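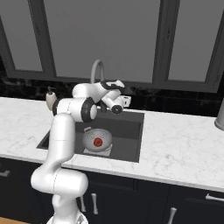 ## 4. Fitting the Prisine under-sink filter

The box says "ten-minute install." Plan on an afternoon. The ten minutes seems to cover screwing the cartridge into the head, and that part does go quickly. Everything before it depends on your cabinet, your shutoff valve and how long ago someone last touched either one.

This section covers the two-stage Prisine unit with its own small faucet. If you bought the Skisillow inline version, skip to Section 5. The fittings look alike and they don't swap, whatever the sales page tells you.

### 4.1 Before you start

Check these first. Two of them have sent people back to the store with a half-open water line.

- **Spare hole.** The filter faucet needs its own hole in the sink deck or the counter. A capped sprayer or soap dispenser hole will do. We don't recommend drilling stone yourself, and we don't believe the kit's claim that its included bit can handle it.
- **Clearance.** You need room under the filter head to drop the cartridge straight down. Measure with the trash can and the cleaning bottles back where they normally live.
- **Cold shutoff valve.** Close it and run the faucet. If water still comes after a minute, the valve is bad. Replace it before going any further.
- **Water pressure.** The housing is rated for ordinary house pressure. If your pipes bang when the washer stops, get a gauge and find out what you have.

> **Caution:** Cold water only. Connecting to the hot line can soften the cartridge shell and split the tubing. The blue collar on the adapter is the only warning on the part itself, and it is easy to miss with your head in a cabinet.

### 4.2 Mount the bracket

1. Hold the bracket against the side wall of the cabinet, closer to the front than you think you need. Mounting it at the back looks tidy and makes every cartridge change miserable.
2. Mark the two screw holes with a pencil.
3. Check what is on the other side of that wall. A dishwasher is common. The supplied screws are long enough to come through a thin panel, so use shorter ones if there is an appliance next door.
4. Drive both screws until the heads stand slightly proud, hang the bracket, then snug them down by hand.

**Note:** The printed template in the box came out undersized in at least one batch. Lama Saliba caught it when her second hole landed beside the slot instead of in it. Mark from the bracket itself and throw the template away.

### 4.3 Connect the supply line

1. Close the cold shutoff valve. Open the main faucet to let the pressure off, and leave it open.
2. Put a towel and a shallow pan under the valve.
3. Unscrew the faucet hose from the valve. Use two wrenches, one to hold the valve body and one to turn the nut.
4. Thread the tee adapter onto the valve by hand. If it binds in the first turn, back it off and start over.
5. Reconnect the faucet hose to the top of the tee.
6. Cut the tubing square with a sharp blade. Scissors crush the end, and a crushed end will seep.
7. Push the tubing into the side port until it stops, then give it a firm tug. It should not move.

You will see advice online to wrap every joint in thread tape. The tee seals on a rubber washer, so tape does nothing useful there and may keep the nut from seating. Use tape only on the tapered faucet stem, two or three turns, in the direction of the thread.

### 4.4 Fit the faucet

1. Drop the faucet through the hole with the rubber washer above the counter and the metal one below.
2. Have someone hold the spout straight while you tighten the nut from underneath. Doing this alone is possible - it just tends to leave the spout pointing at the wall.
3. Push the outlet tubing onto the stem and tug it.

### 4.5 Flush and check

1. Open the filter faucet fully.
2. Open the shutoff valve a quarter turn and wait. Expect spitting and gray water, which is carbon dust.
3. Open the valve the rest of the way. Run the filter faucet for 8 minutes.
4. Close the filter faucet and dry every joint with a paper towel.
5. Come back in an hour and press a fresh paper towel to each joint. Check again the next morning. Slow leaks don't show up on the first pass.

> **Caution:** Do not leave the house on the day of the install with the valve open. If you finish on a Sunday evening, close it overnight.

### 4.6 About the cartridge life

The label promises 1,454 gallons. The insert in the same box says 1,272. We asked the distributor, Shboul, which one is right and were told that both are "typical." Neither figure says anything about the water it was measured with.

Go by the flow and the taste instead. Siham Sfeir, who edits this guide, times how long her filter faucet takes to fill the same pitcher and writes it on tape inside the cabinet door. When the time has doubled, she changes the cartridge. Change it after six months in any case, even if the indicator light is still green. The light is a timer. It has no idea what is in the cartridge or how much water has gone through.

Prirkness cartridges, part 158, are sold as a match and do screw in. Ours dripped at the head with both the old and the new O-ring, so we can't recommend them.

### 4.7 If something is wrong

**Drip at the tee.** Close the valve, take the joint apart and look for a folded washer. Tightening harder usually makes it worse.

**Weak flow from the filter faucet only.** Look for a kink in the tubing behind the cabinet lip, then check that the cartridge is turned all the way to the stop mark.

**Weak flow from the main faucet.** Debris from the old valve has probably reached the aerator. Unscrew it, rinse it and put it back.

**Cloudy water that clears from the bottom up.** Trapped air. Give it a few days of normal use.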